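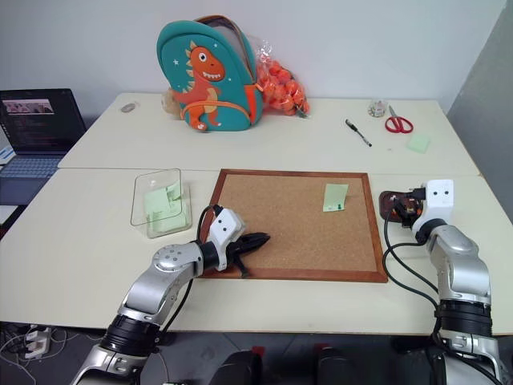
Figure 3. Cork board on the front table, with stationery and a child's backpack behind.

3.2 Does a board organize a desk?

Advice on home study corners treats the cork board as a cure for clutter. We doubt it. Shin's Roststead survey counted a desk as "organized" if it had a board at all, whatever was on it, and the claim has been repeated ever since. Our layout keeps the board flat and gives it one kind of content, the green note. A note that merely rests on cork has been placed, and we score it that way until a pin is in.
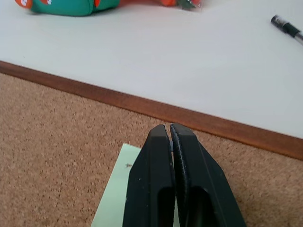 3.3 Supplies within reach

Stougaard argues that people stop posting notes when the pins are kept elsewhere. Her evidence is 2 households, which is thin. We put the pins beside the board anyway, to give the idea a fair chance.
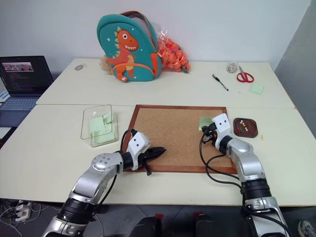 Figure 4. A note on the cork, with pushpins to the right and the clear box to the left.

The back table is harder to defend in her terms. Pen, scissors and backpack have no place on a board, and a tidy board says little about them. 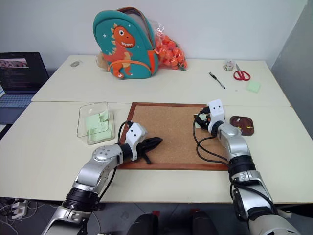 Figure 5. Both tabletops, with two yellow push pins on the pad beside the board.

We would score the two surfaces separately. The Prulta checklist adds them together.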